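Drivness Community Board > Fundraisers and Events

Moltari street fair – donation page is up, need input
Reading time: 2 min

funotum_fan
ok so the page went live 1 May 2025. We're at $2,607 already, most of it from the March bake sale. Still need money for the stage permit and insurance. If you give online put "fair" in the memo line or it lands in the general pot

urrutia_st
Good start. Not sold on the stage tho. Last year's sat empty half the afternoon

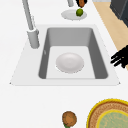
and we paid for the full day. Rent it for two hours, put the rest into shade tents

funotum_fan
two hours doesn't cover setup. We have 12 acts signed up. Tents were donated last time, can ask again

mapleside
Is it tax deductible? Asked in the other thread, no answer

urrutia_st
Depends who holds the account. Funotum does I think, and they send reciepts. Check before you give

porchlight88
I'd skip online, the card fee eats into it. Bring a check to the Urrutia Street table. Also can we please

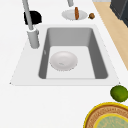 get the food vendors to pay up front this time. Chasing them in the fall was miserable

funotum_fan
Disagree on the fee, most people wont write a check. Vendors yes – deposit by sign-up, already on the form

mapleside
fine, gave $20 online. Memo says fair

urrutia_st
Still say shorter stage

Related threads
Who has the folding tables?
Moltari parking map, new version
Plant swap leftovers – free

Contact the board | © Drivness Community Board | Back to top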